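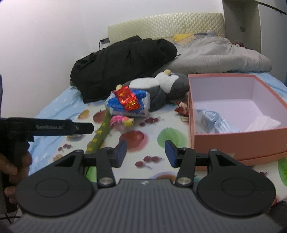

Bedroom tidying task, with two hand-held grippers and an open box on the bed.

Provau Household Handling Project
Progress report to the Leltent Fund, equipment and planning section

Collection of bedroom tidying tasks continued through November. The work now covers soft toys, wrapped packages, clothing and bedding, all handled in furnished homes. The project holds 70 hours of accepted recordings against the target of 494 hours set in the grant agreement. The shortfall reflects a late start, and the remaining hours have been moved into the next two reporting periods.

Equipment purchased
Two hand-held grippers were bought from the capital line at a combined cost of $4,000. Both are in use. A further $1,750 was spent on replacement fingertip pads, charging equipment and carrying cases. The pads were charged to consumables, as agreed with the Fund's grants office.

Planned purchases
The project requests approval to buy a second pair of grippers from the same capital line. One pair cannot serve the Kemow and Trevor sites in the same week, and transfers between them have cost several working days - a loss that the original budget did not allow for. Quotations have been requested from two suppliers. The lower of these will be submitted with the next claim.

The purchase of a robot arm remains deferred. The technical group advises against placing an order until the mounting height and reach have been settled from the bedroom and kitchen recordings. The funds set aside for the arm have not been touched.

Matters for decision
The Fund is asked to confirm that unspent travel money may be moved to the capital line, and to state whether storage drives should be treated as equipment or as consumables.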